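Prestska wipe-clean table covering, sold by the meter

Width on the roll: 129 cm
Item number: 858
Finish: matte
Pattern: small flecks on white
Minimum cut: 2 meters
Full roll: ask for price

Prestska is the table covering we sell most from the Bansal shop, and the one we have kept the longest in the catalog. It has a smooth upper side and a soft backing, so plates do not make much noise on it and it does not slide on a polished table. You can cut it at home with normal kitchen scissors. The edge does not need sewing, but many customers like to put a cotton tape on it, and we sell the tape also.

Please measure your table before you order. Add to the length the part you want to hang down on both sides. Neelam Rana, who cuts all our orders, advises 20 cm for each side on a dining table and less where small children sit. We cut exactly what you write in the order form, and cut pieces cannot be returned.

The covering arrives rolled on a cardboard tube, never folded. If the corners stand up on the first day, leave it on the table overnight with some books on the corners. Do not use an iron on it, even through a towel.
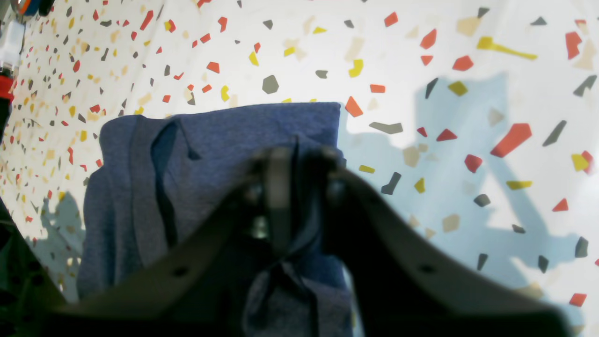
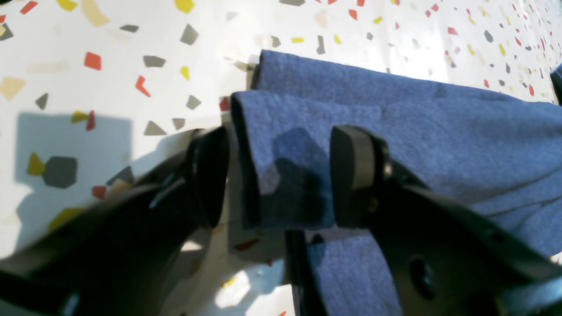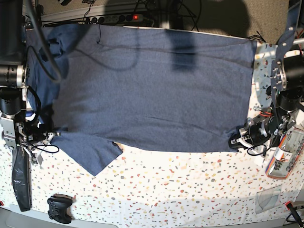
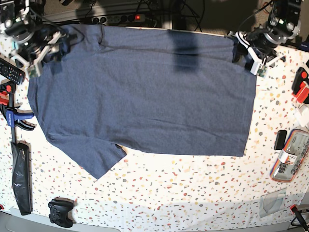 White ground with small flecks.

Choosing between plain and patterned is the question we receive most often by mail. Plain white looks very fine when guests come, but every crumb is seen on it and you will be wiping the whole day. A small scattered pattern is more forgiving. The red and orange flecks in this one give it some warmth, and a quiet color such as the gray-blue of the T-shirt looks well against it, so if you are buying napkins or seat cushions for the same room I would look there first. Strong green we have tried in the shop window - it was not a success.

Cleaning

Wipe with a damp cloth and a little dish soap, then dry. Tea and turmeric should be wiped the same evening, because after one night they can leave a yellow shadow. No bleach and no scouring powder. Hot pots need a mat under them always.

Delivery and samples

Orders are sent with Jetach on working days. Pieces longer than 312 cm go on a stronger tube and take one more day. A sample of the size of a postcard is free, please write the item number on your request. For restaurants and canteens there is a separate price list, which Ramesh Kaushik will send to you.

The plain cream color is sold out since October. Ecaterina Dinu has ordered more of it but we do not have the day of arrival yet - if you want to be informed, leave your address at the counter or by mail.

Page updated Friday, December 21, 2001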